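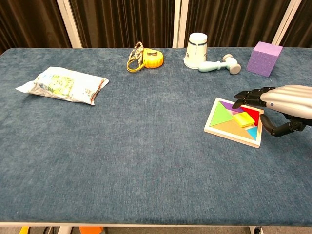
Para Delwyn Tuhiwai, um livro de arquitetura deve ser lido com o lápis na mão e, se possível, de mau humor. O seu novo volume, sobre escadas, tem 330 páginas e nenhum elevador.

07/11/2023 — por Flynn Brunton

"Pediram-me 70 páginas e um prefácio simpático", conta. "Entreguei outra coisa." A editora, a Wakdale, demorou três meses a responder, o que ela tomou por entusiasmo.

O capítulo sobre patamares é o melhor, e também o mais rancoroso. Tuhiwai desenhou 18 deles à mão, todos em corte. "A planta de uma escada é uma promessa — o corte é a fatura", diz.

Pergunto-lhe se haverá segundo volume. "Sobre corrimãos, em dezembro, se me deixarem." Não parece disposta a pedir licença.

Última atualização: 07h40

Artigos relacionados
Warrick Kerslake e a maqueta como argumento
Ollow: um atelier em papel vegetal
Cadernos de obra, de Paora Pryor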